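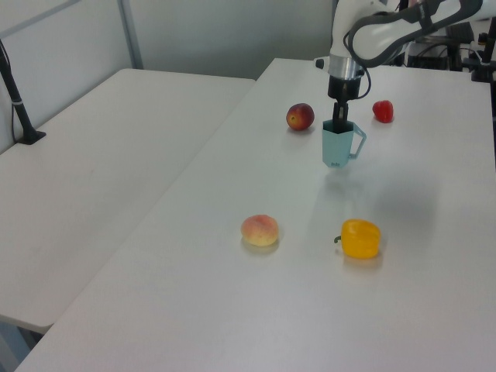 Lucyna Wróbel wrote in to ask whether she has to give Frigg something different from what she gives Thor, or whether one bowl of mead will do for the lot of them, and also how on earth you get honey out of an unglazed bowl. I love this kind of question! The second half I can answer with total confidence. The first half I'll have a go at.

I've kept a household altar on top of the bookcase in my kitchen for 17 years now, so most of what I know is kitchen knowledge. How to keep the ants off. How to get wax out of a linen runner. If you want to know what the Eddas say about offerings, there are people far better read than me, and I'd send you to them gladly. But if you've got a candle stub stuck fast in a brass holder, pull up a chair.

One bowl or several?

I use one bowl for everyday and separate cups on the feast days. At home on a weeknight I pour one drink, say the names out loud, and leave it at that. I've never had the feeling that anybody was put out. Gwenllian Watkins keeps a cup for each of hers and washes them all every night, and good for her, but I have a job and a dog.

If you do go for separate cups, buy plain ones with a wide mouth you can get your whole hand into. My first set were lovely narrow little things from the flea market in Partington, and I spent years poking at the bottoms with a bottle brush.

Honey in an unglazed bowl

OK, Lucyna. Don't use dish soap. Unglazed clay drinks it up and your next offering will smell of lemon. Fill the bowl with warm water (warm from the tap, not boiling, I cracked a good one that way) and let it stand for an hour. Tip it out, scrub with a stiff brush and a spoonful of baking soda, rinse, and do it again. Then let it dry all the way through, upside down on a rack, for at least a full day. If you put it back in the cupboard damp you'll get gray fuzz, and then you're starting over.

Next time, set a small glass saucer inside the bowl and put the honey in that. It looks the same from where you're standing.

Wax on cloth

Put an ice pack on it till it goes brittle, then pick off what you can with your thumbnail or the back of a butter knife. Lay brown paper over and under the spot and go across it with a warm iron, no steam, moving to a clean bit of paper each time. Colored candles will leave a stain behind. Rubbing alcohol on a cotton ball gets most of the red out for me, but test a corner first. I ended up just buying a dark green runner.

For stubs stuck in holders, the freezer. An hour or so and they pop right out, unless they're beeswax, which can need a second go and some bad language.

Mead, milk and beer left out overnight

Milk I never leave past bedtime, and in summer I don't leave it more than an hour. Beer is fine till morning. Mead is fine till morning too, but the fruit flies will find it, so I lay a square of muslin over the cup with a bead sewn on each corner to hold it down. Benito Manzano asked me once if covering the cup was rude. I don't think so! You'd cover a guest's dinner if they were running late.

As for where it goes afterward, I take mine out to the foot of the apple tree. Beer and mead in small amounts seem to do no harm there. Milk smells. Please don't pour anything salty on a tree you like. If you're in an apartment, the sink is all right, with the cold water running and a thank-you.

Bread, apples and the ant problem

Ants come for crumbs, so put the bread on a plate with a rim and stand that plate in a slightly larger one with a bit of water in it. Wipe the shelf down with half vinegar and half water once a week. I don't do this near the brass or on the marble, vinegar is hard on both.

Apples for Idunn can stay out for days if they're sound. Turn them over when you dust. A bruise on the underside will go through to the wood before you notice it, and ask me how I got the brown ring on my bookcase.

Smoke

Open a window before you light anything, and keep a dish of sand under the herbs. Mugwort drops bits as it burns. If the ceiling over your altar has gone yellow, a dry sponge (the rubbery kind sold for soot) takes off more than you'd expect, and you should use it before any water goes near the paint.

Rosine Guillot wants to know about getting tarnish off a silver hammer pendant without losing the dark in the knotwork. I'm still trying things out on an old one of mine, so Rosine, hang on till later in May and I'll write it up with the bits about amber.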